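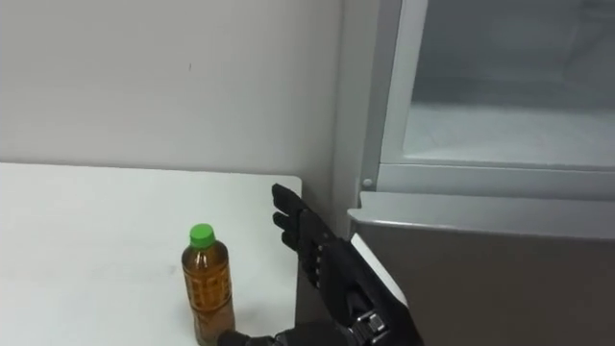 Llevo unas semanas cuidando de la mano de Gemeo – así llamamos al robot en casa – y ya tocaba contaros cómo la dejo a punto. Empiezo siempre por la apertura: le pido que suba la mano y estire los dedos del todo, como la tiene junto a la botella del tapón verde, y miro despacio si algún eslabón se queda perezoso. El índice se me resistía desde December, perdón, desde diciembre (¡se me cuela el inglés de los manuales!), hasta que le cambié el tendón por uno de Pullar y le puse 10 gotas de aceite.

Luego viene la muñeca, que tiene su miga. Aprieto los tornillos en cruz, sin prisa, y guardo el cero en el programa de Botodon; el mío quedó en 715 y ahí lo he dejado, apuntado en la libreta por si acaso.
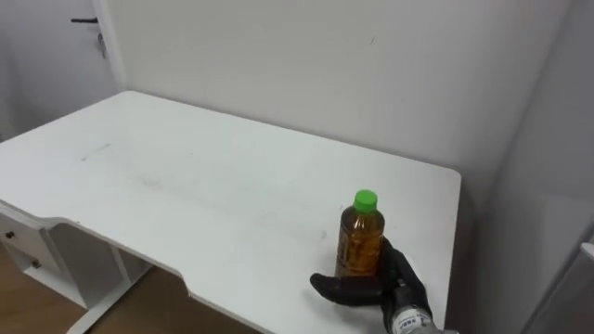 El ajuste de fuerza es lo que más me gusta, aunque se lleve media tarde. Subo el límite poquito a poco, hasta unos 600 en la escala del controlador Kang, y repito el agarre con una botella de té. Me fijo sobre todo en el pulgar, que debe ir bajito, casi tumbado sobre la mesa por delante de la base, mientras los demás dedos aprietan por la derecha en la mitad de abajo. Si el pulgar entra más alto, vuelvo a calibrarlo – paciencia y un café.

Me queda pendiente engrasar el codo, y ya os contaré qué tal.

Usamos cookies propias para que el blog funcione. Aceptar | Más información
Inicio | Taller | Archivo | Sobre mí
Contacto – Volver arriba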